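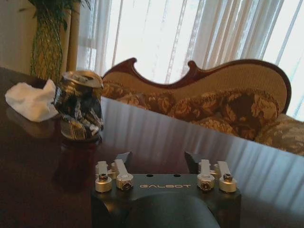
Dark wooden top, high gloss.

April 28, 2020

Shellac again. I mixed the new batch last night from the Relleneck flakes and it's a lovely clear amber, much cleaner than the Cumov stuff, which left a sort of porridge at the bottom of the jar (still got it, Danica wants it for sealing knots). Strained it twice through muslin. Smells wonderful, gave me a headache.

Test boards first thing. Boards A to C got the thin cut, D the heavier one. I waited 30 minutes between coats on A and B and only 20 on C, and C is the one that dragged – lovely long streaks exactly where the rubber slowed down at the ends. D went on like treacle. I tried to rescue it with a drop more oil and made it worse, so D is now firewood or a lesson, depending who's asking.

Lefteris reckons my rubber is too wet and I'm pressing too hard to make up for it. Fair. I made a fresh one with a smaller wad and an old shirt over it, charged it less, and B started to come up nicely by the 4th coat! Not deep yet, but I could read the window bars in it.
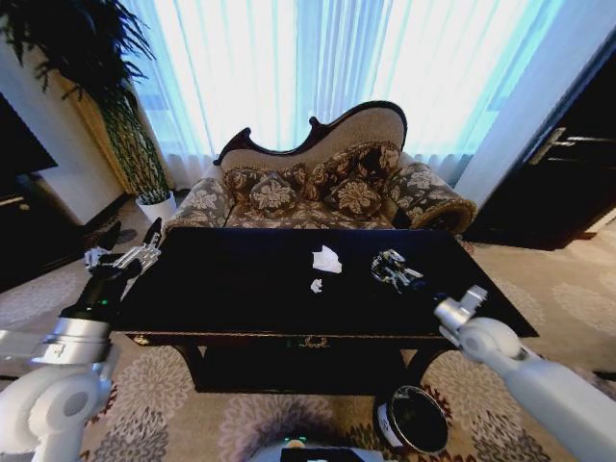
Black table, living room. Glossy top, gold-coloured handle on the drawer, crumpled tissue and bit of clear wrapper on top.

Radomír asked how we'd get something properly black. I'd put spirit black in the first few coats and leave the last ones clear, so that rubbing back at the edges doesn't go through the colour. Did that in March on the Koubek stool and it's held up, apart from one leg I'd rather not discuss.

To do: order meths, ask Kristýna if she's finished with the good muslin, cut two more boards from the same plank as B. Leave A and B alone till next week – no poking them with a thumbnail, Dagmar, I can see the marks.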